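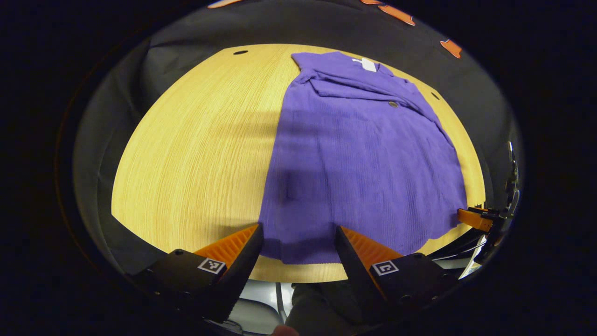
Jakab moved its overnight talk block from the main feed to the secondary stream on Tuesday, and the schedule page still lists the old arrangement. If you listen through the Urninus app, the show you want is now on channel 368. The old slot carries a repeat of the afternoon program until 3 in the morning, then music.

I recorded both streams for one night to see what had changed. The main feed is encoded the same way it was in December. The secondary stream is mono, with heavier compression, and callers on a poor line are harder to follow than they used to be. Music beds between segments suffer most. Speech from the studio is fine.

Ad breaks are also different. The old feed ran local spots read by the host. The new one inserts them at the server, and the insertion point is often late – the host says goodbye, starts the next sentence, and is replaced by a furniture sale. I logged six breaks in the first two hours. Four of them clipped a word or more on the way back in.

Nigel Entwistle's contract is the obvious question. He has hosted the block for six years, and the station's notice names the program but leaves him out. He was on air as normal all week and mentioned the new channel number once, without comment. I would not read much into that. Jakab's notices rarely name hosts.

Two practical points. Presets saved before the change do not follow the show, so delete the old one and add it again. Older Flurex table radios cannot see the secondary stream at all until the station list is refreshed, which on mine is under Setup, then Network, and takes a few minutes. The limit is 50 presets, and a full list makes the refresh fail with no error message.

The podcast version is unchanged and still goes up at 6 a.m. It has no inserted ads so far.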